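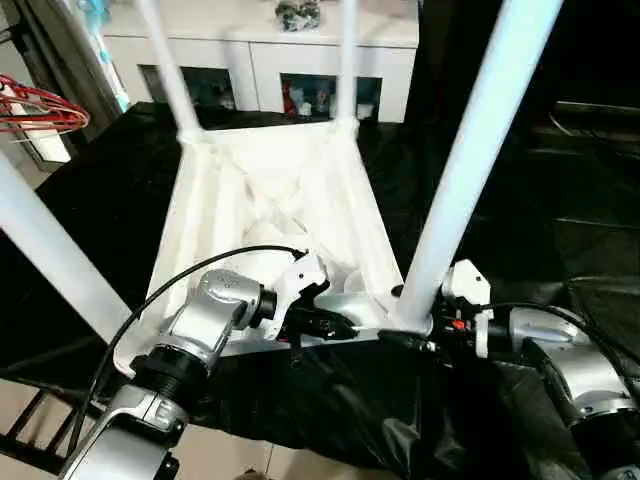 **Tramar moves stool handling to two-arm cells**

August 2019

Tramar has put two-arm robot cells into service at its Strickland plant, where white four-legged stools are handled upside down over black sheeting. The cells were supplied by Clunex and cover 699 units per week. The rest of the plant's weekly volume, 2553 units in all, stays on the manual benches. 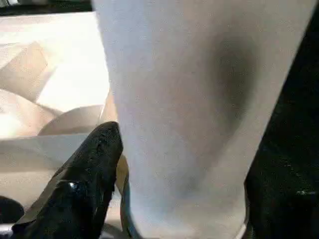 Each cell has one gripper per arm and a small camera near the gripper. Operators no longer turn the stools by hand. They load the cell, monitor grip faults from a console and clear stopped cycles. Bench staff rotate through the console position every two hours under a schedule agreed in March.

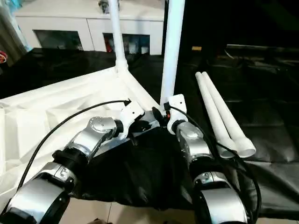 "The lifting is gone, but the attention isn't," said Dexter Sorensen, line lead on the day shift. "You watch two arms and a sheet that never folds the same way twice." Soft material remains the main cause of stops, according to the plant.

Rafferty Alcantara, who runs operator training, said staff complete 1000 supervised cycles before working a cell alone. Pay grades for console work are still under review. A decision on further cells depends on the stop rate over the next quarter.
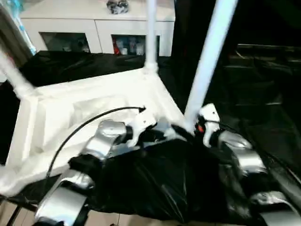

*Both arms at work on the black sheet at the edge of a white frame, Strickland plant.*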